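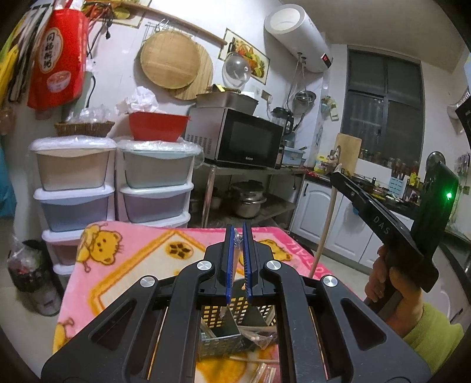 Apuntes del taller de orden doméstico
Sesión 7: la cocina pequeña y la regla del alcance

Hola otra vez. Os dejo por escrito lo del viernes, que fui muy deprisa al final y Mercy Lukumay me pidió (con razón) que lo pasara a limpio. Traed la hoja de Curnden rellena, aunque sea a lápiz.

Empiezo por los palillos, que parecen una tontería y nos comieron media clase. Yo soy muy partidaria de la cesta metálica perforada: se ve lo que hay dentro y se vacía en un segundo. Eso sí, si metéis ahí también los paquetitos envueltos, acaban mandando ellos y los palillos se quedan sueltos por la mesa. Una cesta, una familia de cosas. Y los envoltorios de plástico, a la basura en cuanto se abren, ¡no al lado!

La estantería metálica del microondas. Me encanta, ya lo sabéis. Las ollas van debajo de la balda inferior y se acabó el agacharse dentro de un armario. Con la sartén encima del microondas tengo mis dudas: Brian Mwakyusa la defiende porque la usa a diario, yo la bajaría con el resto. Mirad antes las rejillas de ventilación de vuestro modelo. La batidora, al lado, a mano.

Torres de cajones de plástico. Las de colores ayudan muchísimo si cada color significa algo: beige para bolsas, azul para paños, rosa para velas y pilas, lo que queráis, pero escrito. Lo de arriba es terreno peligroso, porque allí aterriza todo: una cesta de mimbre con bolsas, un barreño rojo con otra bolsa más encima... Dejad una sola cosa. Yo me quedaría con la cesta.

Pared. El cedazo de bambú, colgado siempre, que apilado se deforma. El colador metálico también, y la tapa transparente si tenéis gancho.

Para la próxima:
- Vaciad un cajón y apuntad qué lleva más de 8 meses sin salir.
- Elegid una pared y dibujadla con lo que colgaríais.
- Leed la página 19 del cuadernillo.

Awuor Odera trae las etiquetas. Empezamos puntuales, que luego cierran el aula.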